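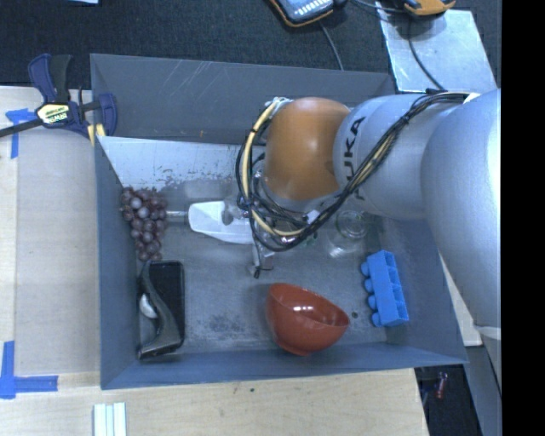
The group at Marnden that gathers grasp examples occupies one room on the second floor. The engineer in charge of it has run the collection since June. She agreed to talk on a Saturday, while a session was going on behind her, on the condition that the piece stay with the method and leave out the personnel.

The unit of work is the episode. An operator steers the arm to an object in the box, closes the gripper, lifts, and either holds the object or loses it. Joint positions, gripper width and camera images are written to disk together. A label is added at the end.

"People assume the label is the hard part," she said. "It takes a second. The hard part is deciding what goes in the box, and in what state you leave it between episodes."

The current set, called Gerier after the internal name of the storage server, is planned at 3000 episodes. The one before it used only rigid blocks. A model trained on that set did well on blocks and poorly on anything with a stem, a handle or a curved shell. For Gerier the group mixes household things with toys: grapes, a phone, a bowl, a clear cup, a large building brick.

"The grapes are there for the stems," she said. "A bunch has no single shape. You grip it in one place and the rest hangs differently each time. The brick is at the other end. It has flat sides and studs, and we know where the good grasps are before we begin."

The clear cup has its own line in the notes. Depth cameras return little from transparent plastic or glass, and the first version of the pipeline dropped any episode with missing depth values over the target. That removed most of the transparent objects from the training data. The filter now flags such episodes and keeps them.

Objects are not arranged by hand. They are tipped in together from a tray and left as they land, including pieces that lean on a wall or rest on each other. After 6 episodes the box is emptied and refilled. Operators had been refilling after every lift, and the data filled up with first grasps from a full box.

"A robot clearing a box spends half its time on the last 2 objects," she said. "Those are the ones against the wall, or in a corner, where the fingers don't fit. We had almost none of those."

The box itself is clamped, and tape on the table marks where it belongs. She described this as the cheapest correction the group has made. During an early run the box crept a little with each contact against the side, and by the end of the day the recorded grasp points no longer matched the calibration. The drift was found only when Malinowski, the firm that trains the models, asked why the predicted grasps sat consistently to one side. Roughly 200 episodes had to be discarded.

The inside of the box is scratched and stained, and it has been left that way. One reviewer at Malinowski proposed a clean liner for better contrast between object and background.

"I said no to that," she said. "Bins in use are dirty. If the model learns that a dark mark on the floor is something to pick up, I want to find that out in training."

Failed grasps are kept. The operators did not like this at first and would restart an episode when they saw a slip coming. The restart button now asks for a reason code, and the use of it fell. Failures are stored with the same fields as successes, plus the moment at which contact was lost.

The control software, Anel, was written in house. Its one unusual feature is a speed limit that tightens as the gripper nears the floor of the box. She would like to remove it, since it leaves a slow final approach in every recording and the model copies it. The safety review has not agreed.

Asked what she would change if the set were started again, she named the labels. Success is recorded as a single yes or no, taken when the arm reaches its upper position.

"A bowl held by the rim and a bowl held by luck get the same mark," she said. "We could have scored how stable the hold was. The force data is there, so we may still do it afterward, but somebody has to go through it."

Collection continues on weekday mornings and every Saturday until the planned number is reached. The next set will use two boxes, with objects moved from one to the other.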